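Notebook, hand grippers, pair 7
2019-01-17

Today I changed the fingertip pads on the near gripper. The old ones were shiny and thin foil was sliding out of them. Fulvio ordered the new pads from Misico, same blue, a little softer. I tightened both pivot bolts again after the change and wrote the opening as 106 mm between pads. Before it was 3 mm less, so the old zero value must not be used any more. 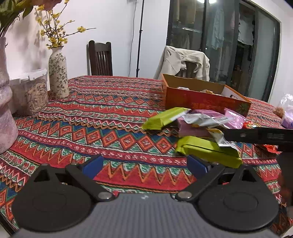

New pads, jaws open, before closing on the snack packages.

Closing check: open and close 20 times with nothing between the pads, then read the zero. It came back the same each time. After that I went on with packets, because foil shows a bad pad faster than a hard box does. For the packets I keep the pads low, near the seal, and I close slowly.
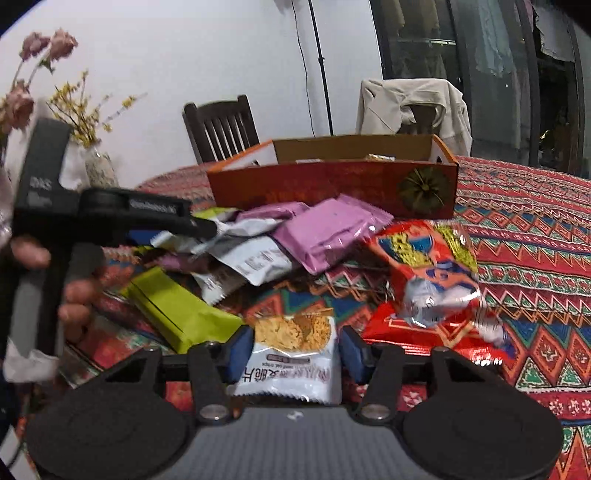 If one pad touches before the other, do not bend the arm. Loosen the pad screw half a turn, close the jaws by hand, tighten again. I did this once on the right side today.

Still to do:
- clean the ribbed body with a dry brush, no alcohol
- ask Ashok where is the spare cable for the second gripper
- write the new zero on the Ostwood sheet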